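Cleltarum Community Help
Purchasing and Budget Planning

Consumable parts for hand-held gripper tools: how much to reserve?

Posted by Định Khổng

I am preparing an equipment request on behalf of our department, due in February. We intend to acquire hand-held gripper tools for recording household and desktop handling tasks, which will later be used to train an arm. The quotation from Skyrme comes to $2,641 and covers the tools, the mounts and one set of ribbed fingers for each. It makes no mention of replacement fingers or of the objects to be handled.

Our finance office does not permit a second request within the same year. I should therefore be grateful for guidance on two points. First, what sum should be reserved for fingers and inner strips? Second, is it necessary to budget for a furnished work area, or may ordinary desks be used as they stand?
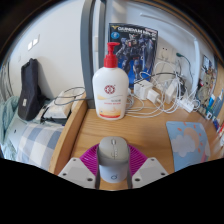

A computer mouse held upright in the gripper at a desk.

Items of this type make up most of our list: computer mice, pump bottles, small chargers. We have nothing heavy planned.

14 people found this topic useful

Theda Steinbach
Our institute submitted a comparable request last year. We reserved $300 for fingers and strips and spent nearly all of it. The fingers themselves lasted well. The inner strips did not, and the supplier sold them only in packs with a full finger set. I recommend that you ask Skyrme in writing whether strips may be ordered separately, and that you attach the reply to your request.

With regard to the second point, ordinary desks are suitable, and a furnished area would be difficult to justify to a finance office. Cables, boxes and household goods left where people keep them are of value to the recordings. We placed a single line of $50 in the budget for handled objects, to cover breakage, and borrowed the remainder from staff. Please note that borrowed items should be listed and signed for.

Shipping was charged separately in our case. Kindly confirm whether your figure includes it.

9 people found this useful

Sơn Giáp
Buy from Flumico. Their price was lower when we inquired.

1 person found this useful

Fitzgerald Holloway
The preceding reply may be correct as to price, but the Flumico fingers require a different mounting plate, and the plates are not included. Our final invoice for the conversion was $591. Any comparison between the two suppliers should be made on the complete assembly.

I would also advise requesting one spare tool. A tool under repair stops the work of the person assigned to it, and repairs in our experience have taken several weeks.

6 people found this useful

Comments (3)

Hòa Đồng: Does the $300 cover one tool or the full order?

Theda Steinbach: The full order, which was four tools.

Định Khổng: Thank you all. Skyrme has confirmed that shipping is extra. I am still awaiting an answer regarding the strips.

Filed under: Budget requests, Grippers, Spare parts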